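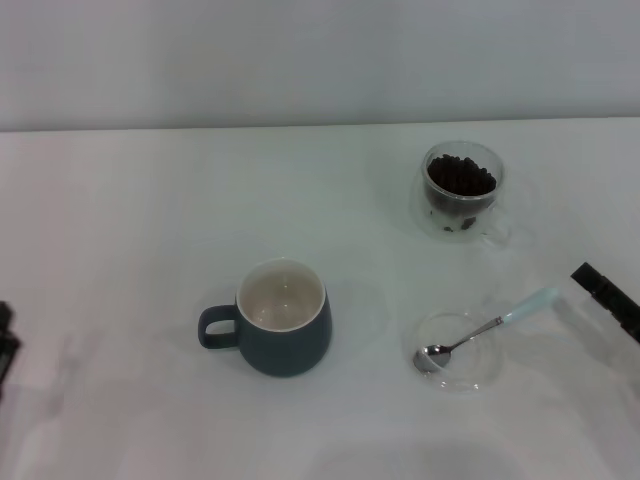

Ponard Demonstration Learning Project
Progress report to Omance, second period
Prepared by Witold Wasilewska, 7/22/23

Summary

We planned to record 2,000 usable demonstrations by the end of the grant year. The count now stands at over 1,200 across all tasks, which puts us slightly behind. The delay came from the first month, when the left arm's wrist joint had to be replaced and recalibrated. Recording has been steady for the last five weeks.

Work in this period

Most of the time went into the coffee bean task. The operator works both arms by remote control, picks up a teaspoon from a small glass dish, takes beans from a double-walled glass cup, and tips them into a mug. The spoon goes back in the dish at the end. We kept 226 demonstrations of this task and threw out the rest for dropped spoons, long pauses or lost video.

The glass is the hard part. The cup and the dish are both clear and the table is white, so the depth readings on them are poor. Rhydian Dafis tried a darker table covering for two days. It helped with the dish but made the mug harder to pick out, since the mug is a dark teal. We went back to white and are relying on the color video for the dish.

The spoon was changed once. The first one was plain steel all the way along and turned in the fingers whenever the bowl touched the side of the cup. The current one has a steel bowl and a pale blue grip, and the operators prefer it. Demonstrations made with the old spoon are stored separately and are not in the count above.

Operators

Edmund Kaczmarczyk and Czesław Brzozowska did nearly all of the recording. A new operator needs 13 hours of practice before we keep the data, and that figure has not changed from the last report. Shifts are limited to 90 minutes. We tried two hours and the error rate went up in the last part of the shift.

Guiding the arms by hand was also tested, as the proposal asked. It is easier to learn, but the person's own hands block the head camera during scooping. We suggest keeping hand guiding for the drawer and lid tasks only. Eckhard Stüber will send a separate note on this.

Problems still open

Shadows from the arms move across the table during recording, and the first trained model seems to react to them. A second lamp has been ordered from Kwiatkowski. We also still need a better way to mark partial scoops, which the operators now label differently from one another.

Next period

Finish the bean task, start pouring, and hold the second review with Omance in December. No change to the budget is requested. The lamp comes out of the equipment line.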